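Dradamon Workplace Fit-out, Stage 2
Progress report to Handia
07/09/2026

Where the money went

Of the 133 desks in scope, 61 now have a power strip and a tidied cord. Wunderlich's schedule said 91 by this point. I don't accept their explanation that the desks were harder than quoted -- they walked the floor twice before pricing it.

Cord management

The labour estimate assumed four minutes a desk. I doubt it was ever tested with the cord attached. Laying the strip down is quick enough, but the spare length is where the time goes, and the Pilteck clips have not changed that as far as I can tell. The supplier calls them "self-organising". I would like to see the evidence before we order more.

Strip and cord on the trial board

The open questions are where the strip sits and what becomes of the slack. The strip has three light blue socket panels and a small blue switch at one end, the same end the grey cord leaves from. With the strip laid on the diagonal, the cord still makes a loose loop on the board and runs up over the wooden rim. I wouldn't sign off on that behind a staff desk.
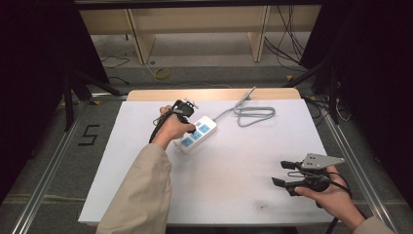
Requests before the next payment

Hold the clip order. Ask Wunderlich for a revised rate per desk, in writing, with the cord included. The December finish date should be treated as unconfirmed until we have it.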